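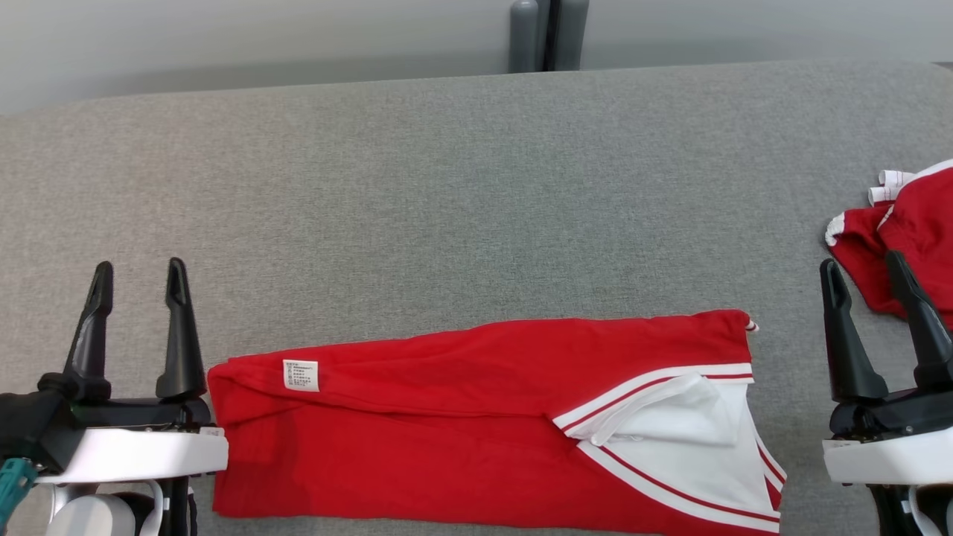
Pelmont two-finger grippers on cloth

Search reviews Enter keyword Go

We ran a pair of the Pelmont grippers on our two-arm station through April, mostly folding shirts and jackets. They replaced the Khalaf set, which has wide flat pads.

The fingers are narrow and tapered, with a small hook at the tip. On a single layer of cloth that shape is a real help. The tips get under a hem that the Khalaf pads just push along the table. Over 100 folds on each set, the Pelmont pair dropped the cloth 7 times and the Khalaf pair 22.

Thick spots are harder. Collars and piping tend to slip off the hook when both arms pull, and we had to slow the lift to stop it. Nadine Matar rewrote the grasp routine to aim for the side seam — that fixed most of it.

Mounting took one Friday afternoon. The screws are short and easy to strip, so use a hand driver. The manual skips the force settings completely. We ended up at setting 3 for knits and left it there.

Good for light fabric. For towels or denim I would keep the Khalaf.

Reviewed by Karim Geagea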